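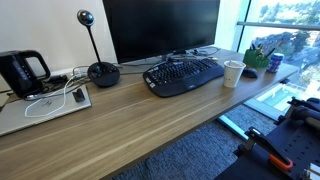

The Walano project completed its second stage of work in the reporting period, with one interruption, which takes up the greater part of this report. Walano is concerned with the handling of light, easily crushed articles on desks that people use every day. The trials at Pistberg are accordingly carried out on an office desk with its usual contents left in place. A paper cup stands between the keyboard and the mouse, close to the front of the desk, and the arm has to reach it without disturbing either. The agreed programme was for 300 trials with the cup alone, followed by trials in which the cup holds a soft item and has to be moved with its contents.

This report is submitted to the Brakadmont Fund under the terms of the award and is dated 16/02/2022. It was prepared by Vlasta Nedeljković, with the technical section by Stojan Trajkovski.

Summary of the fault

During the trials with the cup alone, the gripper closed without a command from the operator. Borislav Stan was resetting the desk by hand at the time, and his left forefinger was caught between the jaws. The finger was bruised. He was seen by the first aider, needed no further treatment and returned to his duties the same day. The matter was entered in the accident book, and work with the arm was suspended from that point.

The arm itself did not move. It was in a protective stop, as the procedure required, and the indicator on the operator's screen showed this correctly. The fault lay in the gripper, which has its own controller and, in the arrangement then in use, its own supply. A protective stop of the arm did not remove power from the jaws. Staff had been told that the cell was safe to enter when the arm was stopped, and that instruction was wrong.

Cause

Mr Trajkovski examined the logs with Mirsad Jurić and was able to reproduce the fault on the bench. When the link between the gripper and the control computer was lost for longer than 400 milliseconds, the gripper controller restarted. On restarting it read the last width held in memory and drove the jaws to it. If the last command had been to close on a cup, the jaws closed. The link was being lost through a worn connector at the wrist, where the cable flexes each time the arm turns down to the desk.

A search of the earlier logs found the same restart in 13 trials. In all of them the jaws were already at the stored width, so no movement followed and nothing was reported. The restart was recorded as a warning, in a file that was kept but not reviewed. We consider this the more serious of our shortcomings. The information needed to prevent the injury was in our possession before it occurred.
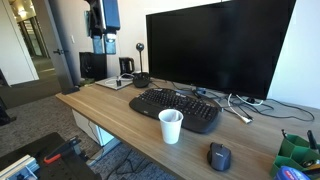 The layout of the room was reviewed at the same time, at the request of Velimir Vidmar, who acts as safety adviser to the project. His review dealt with who can reach the arm and by what route. The door beside the desk opens on to a hallway, and with the door open a person can walk in and be near the desk within a few steps. Under the former rules the door could be left open while the arm was energised. Mr Vidmar also noted the cables lying across the back of the desk behind the keyboard, which an operator has to lean over in order to reach the monitor connections. Neither point contributed to the injury. Both have been added to the list of actions.

Corrective measures

The connector at the wrist has been replaced and the cable re-routed with a longer loop. The gripper supply now passes through the same safety relay as the arm, so that a protective stop removes power from both. Ivanov, who maintain our control software, have supplied a change under which the gripper controller discards its stored width at start-up and waits for a new command. We have tested this by pulling the connector during a grasp, during an approach and with the arm at rest. The jaws stayed where they were on each occasion.

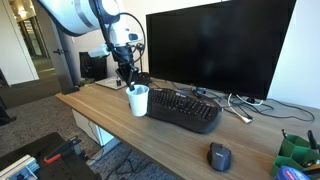 Removing power from the jaws has a consequence that the Fund should be aware of. A held object is no longer actively gripped after a stop, and what happens to it depends on friction in the linkage. For a paper cup this is of little importance. For the heavier articles proposed for the third stage it will need to be considered again, and Mr Jurić has been asked to report on it before any such article is lifted.

The written procedure for resetting the desk has been replaced. The operator now stops the cell, checks the lamp on the relay and only then reaches in. Cups are to be removed from the jaws with the tongs provided. Controller warnings are read out at the end of each session and signed for by a second person.

Progress of the trials

Work resumed once Mr Vidmar had signed off the relay. The 300 trials with the cup alone have since been completed. Those carried out before the suspension have been retained in the results, with the exception of the 13 affected by restarts, which were repeated.

Trials with a cloth inside the cup have begun. They are proving harder than the bare cup, as expected. The closing force that holds an empty cup securely is enough to crease the wall, and the cloth offers some support near the rim but none lower down. We are lowering the force in small steps and recording the point at which the cup begins to slip. Results so far are too few to report as a rate.

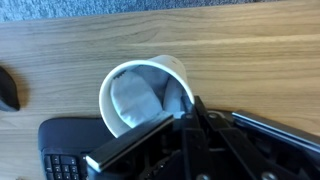

Wrist camera view: paper cup held on its side in the jaws, cloth inside.

Effect on timetable and budget

The suspension has put the second stage back. We ask the Fund to agree that the final report on this stage be received in July. No additional money is requested. The relay, the connector and the time of the safety adviser have been met from the contingency already in the award.

Matters outstanding

Two actions remain open. The first is a switch on the door, so that opening it places the arm and gripper in a stop. The part is on order. The second is the tidying of the cables at the back of the desk, for which a tray is to be fitted. Until the door switch is in place, the door is to be shut and the sign displayed whenever the cell is powered, and the operator on duty is responsible for both.

Copies of the accident book entry, Mr Vidmar's review and the logs of the affected trials can be supplied to the Fund on request.

Vlasta Nedeljković
Walano project, Pistberg

Shares: 13
Comments (3)

R. Hale
Thank you for publishing the cause in full. We run a similar set-up with the gripper on a separate supply and will be checking ours this week.

mkd_bench
Is the stored width cleared on every restart or only after a lost link? We had one that behaved properly on a link fault and then closed after a brown-out.

Stojan Trajkovski
On every restart, whatever the reason. The brown-out case was tested separately and I can send you the method.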